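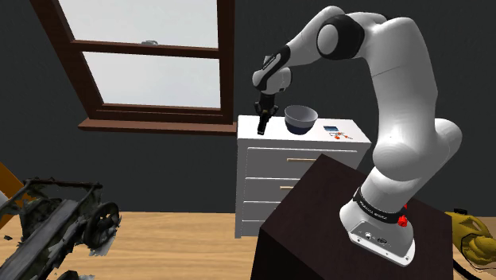
Dresser with a bowl, rendered.

Home Files Issues Wiki History Download

Skunden Furniture Measurements

This is a table of measurements for secondhand bedroom and hallway furniture: dressers, chests, nightstands, wardrobes and low cabinets. Each row is one piece, measured by hand with a steel tape. The table is used for working out whether a piece will fit through a door, up a stairwell or under a window.

Last updated 23 June 2021.

What is in the folder

pieces.csv has one row per piece. The key column is piece_id.
drawers.csv has one row per drawer, joined on piece_id. Pieces with doors only have no rows in it.
notes.txt holds free text that would not fit in a column, mostly about missing feet and swapped handles.
old/ keeps the tables from before the columns were renamed. Do not mix them with the current ones.

Columns in pieces.csv

height, width, depth: outside measurements in inches, to the nearest quarter. Handles and knobs are not included in depth. If a top overhangs, the width is taken at the top.
depth_handles: depth again, this time with the handles.
foot_height: floor to the underside of the case. Zero means the case sits flat on the floor.
weight: pounds, drawers in. Left blank where the piece was too big for the scale.
wood: what the seller said. Treat it as a claim. Several rows marked oak are clearly something else under the stain.
source: Skunden, Bretar or Flanagan.
comes_apart: yes, no or top only.

Where the rows came from

The Skunden rows are from the main warehouse and make up nearly 70 percent of the table. The Bretar rows were measured at a smaller shop that mostly sells tall, narrow pieces for apartments. The Flanagan rows come from a single house clearance in August and lean heavily toward wide, low dressers. If you are after typical sizes, leave Flanagan out or report it separately.

Voltotik is the name of the inventory program the sheets were exported from. It rounds prices and drops leading zeros from the ID. The IDs have been repaired here. The prices could not be, so that column was removed.

Known problems

Depth was taken with handles on for the first 50 Skunden pieces. These rows have a blank in depth and a value in depth_handles. Please don't fill in the blank by subtracting a fixed amount, as the handles vary a lot.

There are 29 pieces with a drawer count that does not match drawers.csv. Most have a false front, where one wide drawer is made to look like a pair. The count in pieces.csv is what you see from the front. The rows in drawers.csv are what pulls out.

Mirrors are not measured. A dresser with a fixed mirror has the height of the case only, and "mirror" in notes.txt.

Floors at Bretar slope toward the street. Height was taken at the back left corner there and at the front left corner everywhere else.

Reading the files

Both tables are plain comma-separated text in UTF-8. Fractions are written as decimals, so a quarter inch is .25. Blank means not measured.

Changes

Version 4 renames case_h to height and adds comes_apart. Duplicate rows for pieces that were returned and sold again have been merged, keeping the later measurement.

Use

Free to copy and change. Corrections are welcome under Issues. Give the piece_id and say which column is wrong.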